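The Jurnton result was that a robot could learn to open a washing machine from 21 demonstrations. The paper said so in its title, and the department had already put the title on a mug.

I was hired in May to find out what the robot had learned. The method was simple: take the same policy, change one thing about the washer, run it again. After 4,000 trials I had a table, a sore back and very clean towels.

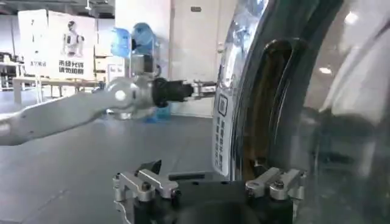
Manipulation Group, Department of Mechanical Engineering, Caltcombe

Our left arm went for the sticker. It had a chrome ring to choose from, and a whole glass door, and it reached for the QR code like a shopper at self-checkout. With the sticker on, we got the door open. I peeled it off and success fell to 37 percent. I stuck it on the fridge and the robot tried to do laundry in the fridge.

"So it generalizes," said my supervisor.

We sent this to the Leitão workshop as a negative result. Reviewer 2 asked whether we had considered a bigger sticker. By evening there was a grant proposal, with Venulden as industrial partner, and I was on the phone to a print shop asking what they charged by the yard.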